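Unpacking robot fault halts Roswood trials

A software fault has stopped overnight work at Otano's test shop in Roswood, the company said Sunday. Its two-armed unpacking station failed to release its grip on cycle 1186 of a planned 2000.

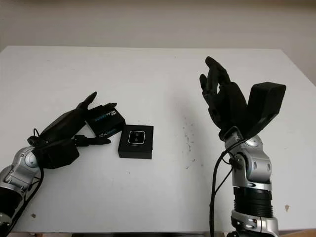
A robot hand holds a RealSense box at the Otano station.

Otano said the left hand ignored an open command for 90 seconds. The emergency stop also responded late. There were no injuries.
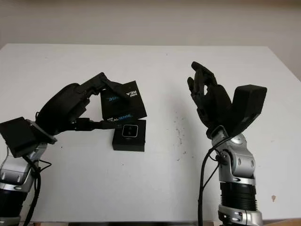 Supplier to send update

Broltton, which writes the control software, is preparing a fix. Until then the station may run only in daytime, at reduced speed,

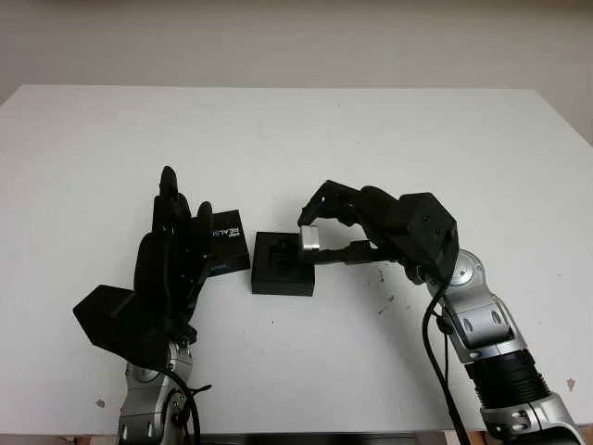

and with an operator at the stop button. Otano has set no date for resuming night shifts.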